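Monday

Up at six for the early train to the Skeven site. Rain all the way. The second coating line was meant to be running by the time I arrived, but the drying oven was still waiting for a part, so we spent the morning going through the cell test results instead.

Bontu Gebremichael had the figures from the Nigatu batch. The best cell has now done 1,051 cycles and still holds 90 per cent of its capacity. Three others dropped off early and will be opened up on Wednesday. She thinks the fault is in the welds. I think it is the electrolyte filling, and we left it there.

Tisex rang after lunch. They want 43 packs for their delivery vans by the end of October and asked if the price could come down. I said I would look at it. I don't see how, with what we are paying for foil. 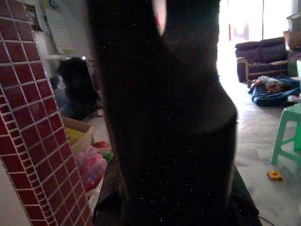

Walked round the dry room with Bontu at four. Humidity was fine. The new winding machine from Istumum is quieter than the old one but slower, and the operators don't like the screen. Wrote to them about it on the way home.

Train late. Soup and bed. Must ring the oven people first thing.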